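Die Nachtfähre nach Briver

Drucken | Per E-Mail versenden

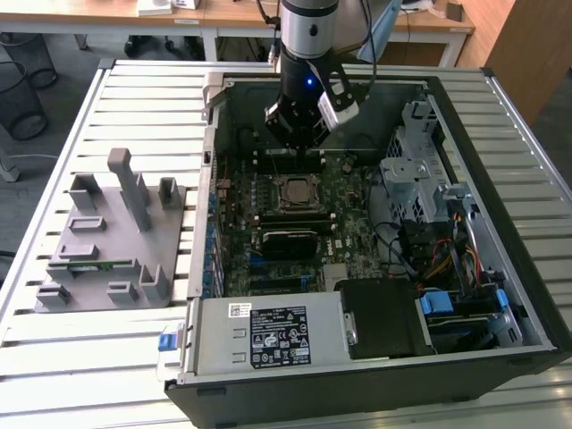
Offener Rechner auf der Werkbank, die Hauptplatine nach oben.

Um 4 Uhr früh legte die Fähre in Pluvdale ab, und ich stand ganz vorn an der Reling, mit zwei Pullovern und einer Tüte Sesamkringel von der Bäckerei Öztürkmen. Noch warm! Im Februar fährt kaum jemand nach Briver hinüber, und was die Leute da verpassen, das glaubt man ja nicht.

Erst war alles schwarz, Wasser und Himmel ein einziges Tuch. Dann kam hinter der Landzunge von Indum das Leuchtfeuer hervor, alle 16 Sekunden ein Strich über die Wellen, und jedes Mal hielt ich die Luft an (albern, ich weiß, mit zwölf habe ich das auch schon gemacht).

Und dann die Gänse! Ein ganzer Zug, so tief über uns, dass ich die Flügel hörte, dieses Sausen, als würde jemand Seide zerreißen. Der Steuermann kam aus seiner Kabine, ohne Mütze, und wir schauten beide nach oben, bis uns der Nacken wehtat.

»Zwanzig Jahre fahre ich das«, sagte er, »und immer noch.«

Ich gab ihm einen Kringel. Drüben in Briver ging das erste Küchenfenster an, gelb und winzig, und ich wusste genau, wer dort den Kessel aufsetzte.

Seite drucken | Artikel per E-Mail empfehlen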